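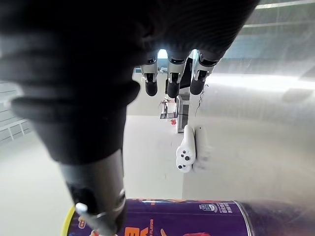 How to clean and reuse a snack can (the cardboard tube kind, lid and all)

Updated in January, new bit on lids near the end.

Quick one. You've finished the chips or the nuts or the milk powder and you've got a good tall can with a lid. Don't toss it. Dry storage for nothing, takes ten minutes of real work plus drying overnight.

What you need

A can with a lid that still snaps on
Dry paper towel, lots
One damp cloth, barely damp
White vinegar, a splash
Baking soda, a spoonful
Scissors, pencil, sheet of baking paper
Masking tape and a marker

Check the can first

Tap the side. Dull sound, it's cardboard with a foil lining. Ringing sound, metal. Matters a lot. Cardboard ones can't go under the tap, the bottom seam drinks it up and you get a soft can that smells like a wet box. Metal ones can be washed like a dish, skip to drying.

Run a finger around the inside rim (careful, the metal ones can be sharp where the seal got peeled). If there's a jagged bit, press it flat with the back of a spoon.

Cleaning a cardboard can

1. Tip out the crumbs. Bang the bottom, turn, bang again.

2. Dry paper towel wrapped around a wooden spoon, push it down and twist. Do this till the towel comes out clean. Usually three goes for chips, more for anything flavored.

3. Damp cloth with a little vinegar, same spoon. One pass. Don't soak it!

4. Dry towel again right away.

5. Spoonful of baking soda in, lid on, shake, leave overnight. Lie it on its side if it's a long one and give it a quarter turn when you walk past.

6. Morning: tip the soda out, wipe, leave the lid off for a couple hours.

Still smells of onion? Repeat step 5. Barbecue flavor is the worst, I've had one go three nights and I gave up and used it for pencils.

Lining it

Cut baking paper as wide as the can is tall. Roll it up, drop it in, let it spring open. For the bottom, stand the can on more paper, trace it, cut just inside the line. Only needed for food, skip it for string or batteries or whatever.

Orsolya Győri wrote in to say she uses a coffee filter for the bottom, pushed flat. Tried it. Works, and quicker then tracing.

The label

Leave the printing on if you like it. A glossy purple can with a yellow lid looks pretty good on a shelf and you'll spot it faster than a plain one. Wipe the outside with the damp cloth, going along the print and not scrubbing at it. Put masking tape on the lid AND the side, write what's inside. Side label if the cans lie down, lid label if they stand in a drawer.

If you must cover it, wrap in brown paper, glue stick along one edge only.

Lids

Wash these properly, warm water and dish soap, old toothbrush round the inside groove. That groove is where the old oil sits. Dry upside down. If the lid's gone loose, put a square of baking paper over the opening and press the lid down over it. Split lid, bin it, keep the can for pens.

What to keep in them

Spaghetti, if the can's tall enough. Measure first
Cookie cutters
Plastic bags, stuffed in
Tea bags still in their wrappers
Paint brushes, handle down

Not flour, not for long anyway. Nothing damp. And no hot stuff straight from the oven, let cookies cool right down or the lining sweats.

Storing them on their side: wedge a folded dish towel either side so they dont roll. Or stack them in a shoebox, lids all facing out.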